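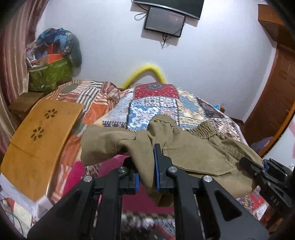 Home Products Kits Reviews Contact
Search this site Enter keywords Go
3 min read

Plinau hand-held gripper pair: my pre-session checklist, with comments

I've had the Plinau kit on trial from Onuoha since September, mostly for folding and sorting clothes at home, and I run through this list before each session. Tick, cross or a grumble, whichever fits!

1. Pivot pins, both grippers. OK. All snug. I give each one a wiggle with my thumb (the Clestside leaflet says to use a gauge, but I haven't got one and I'm not buying one for a trial).

2. Blue jaw pads. OK, just about. No lifting at the corners. I've done 614 grasps on this set and the pads still hold thin cotton nicely. Elastic is harder work, gathered waistbands like to ping out if you pinch them near the edge, so go in a bit deeper.

3. Jaws meet square. OK on the left hand. On the right hand they were a touch out, so I slackened the screws, squeezed and did them up again. Check again next time.

4. Linkage free of fluff. FAIL, then OK. Honestly the amount of lint! An old toothbrush sorts it.

5. Full open and close, 24 times each. OK. Slight click on the right one from the fourth squeeze onwards. I've asked Onuoha whether that matters, no answer yet.

6. Finger clearance. OK, but keep your spare hand well away from the links. I've been nipped once and it smarts.

7. Work surface. Beds are fine, and bold covers haven't caused me any bother. Take out anything with zips or pins first.

8. Trailing leads. Move them before you start, not halfway through with both hands full (ask me how I know).

9. Storage. Back in the Clasasberg case, jaws open. The foam is too tight on one side and I've trimmed it.

Still to do: order spare pads, part 276, and ask if they come in packs of 4.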